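Clothing Room progress report
Sabbagh Community Closet, prepared for the Mitar Fund
March 15, 2022
Submitted by Nour Qudah

The grant of $2,400 has been spent on hangers, a second rail and lettering for the display corner. Receipts went to your office with the last batch of paperwork. We have $35 left and plan to put it toward buttons and thread.

Sorting is on schedule. Long-sleeved shirts are done and sit by size on the first rail. Each one is checked at the collar, cuffs and front placket, and anything missing a button goes into the mending bin — 20 shirts are in it now.

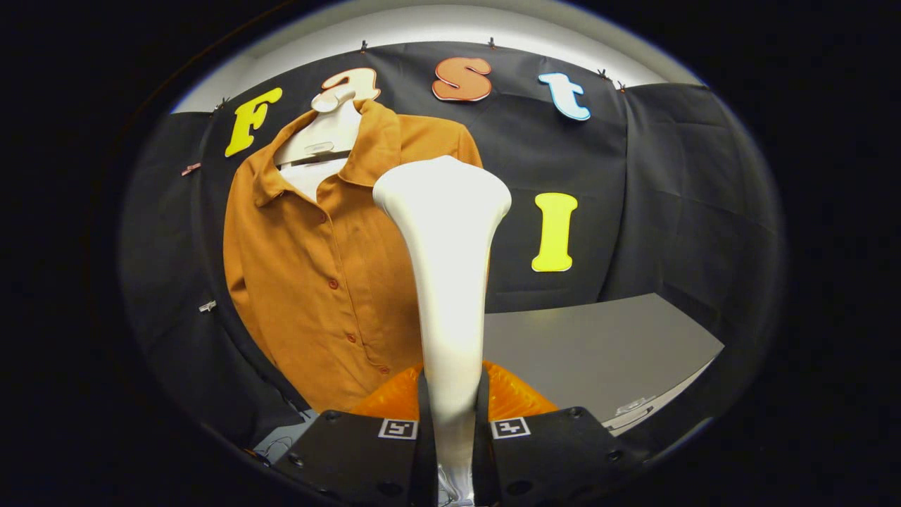 For display we button shirts up before they go on a hanger, as the collars keep their shape better that way. Black cloth is what we settled on for the backdrop. It creases easily and needs a steam before we open to visitors.

Pants and coats are next. We still have 15 bags to open from the Plolley drive, mostly winter wear, and expect to finish them by the end of the month. The one delay is the full-length mirror, which is on back order.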